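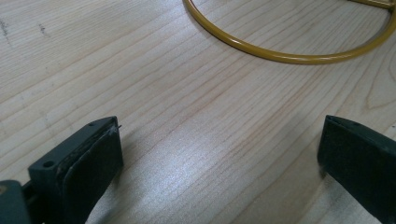

Search this site Go

Can a Machine Do Chores Yet?

Some chores, yes. A dishwasher washes plates, but a person still loads it. Picking things up is harder for a machine. A ring lying flat on a table is easy for you. A gripper has two stiff fingers and has to line them up with the rim.
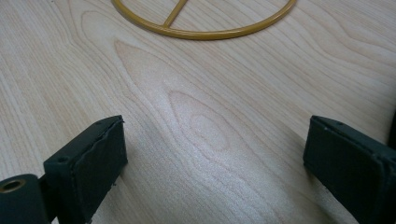 What About Tidying a Whole Room?

Not yet. Every room is different, and toys come in hundreds of shapes. You still have to put yours away.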